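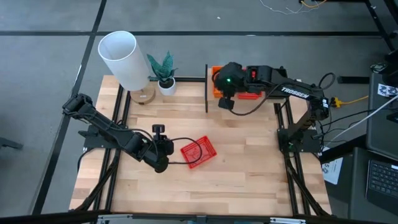

I've been rewriting our bench rules for two-arm setups, and the part that took longest was cables. Most written guidance I found covers stopping distances and guarding, and then says something short like "route cables safely." That leaves a lot out. On a table like this one, with an arm mounted on each side, there is a thin cable looping from the left wrist across the wood and over the red mesh basket. It is a thin line, easy to forget, and it lies in the same space where the gripper has to work. Our old rules had one sentence on this. The new ones have a page.

The old document was called the Bernside sheet, after the building we were in when it was written. It was last changed in April, and it had grown to 200 lines. New people signed it without reading it. I did the same when I started. Saodah Khoo asked me to cut it down to something a person could go through standing at the bench, so it is now 8 rules with a few notes under each one. These are the ones that changed the most.

Cable slack gets checked at full reach. Move each arm by hand, power off, to the farthest point the task calls for, and watch the cable the whole way. If it pulls tight or catches on an object, fix the routing before you power up. Checking it with the arm folded at home tells you very little. The old sheet said "check cables" and most of us did it at home position.

Objects go inside the marked work area and stay there. We used to allow tall items near the back edge if they were "out of the way." I dropped that wording. If an object is on the table, it counts as part of the task, and its position goes in the setup notes. Lamps and plants count. So do coffee cups, which shouldn't be there in the first place.

One person holds the stop. With two arms it is tempting to have one operator per arm and assume either of them will react. We tried it that way in the Zondov trial and both people waited for the other. Now one name goes on the board before power-up, and that person does nothing else during the run.

Both arms are treated as live if either one is. This caused the most argument. Munteanu runs were often set up with one arm parked and a person reaching in on that side to reset objects. It saves nearly 6 seconds a reset. The parked arm is still holding torque, though, and the other one can reach across. We now pause both.

Floor cables get their own walk. Before the first run of the day, go once around the table and look down. Power and network lines that leave the table should be along the wall side or under a cover – not where the operator stands. I had this as a note under rule 4 and moved it up to be a rule of its own after I hooked my own foot on a network cable while reading the draft out loud.

I left speed limits out of the sheet. They are set per task in the config, and copying the numbers onto paper meant the paper was wrong within a week. The sheet just says where to look and who may change them.

The part I'm still unsure about is grippers left closed on an object at the end of a session. Stakard's written practice, which a friend there sent me, is to open and clear both grippers before power-down, every time. Ours has been to leave it up to the operator. I prefer theirs, but it adds a step to a shutdown list people already skip parts of. For now it is in the notes under shutdown with a question mark next to it, and Saodah and I will go over it when she is back at the bench.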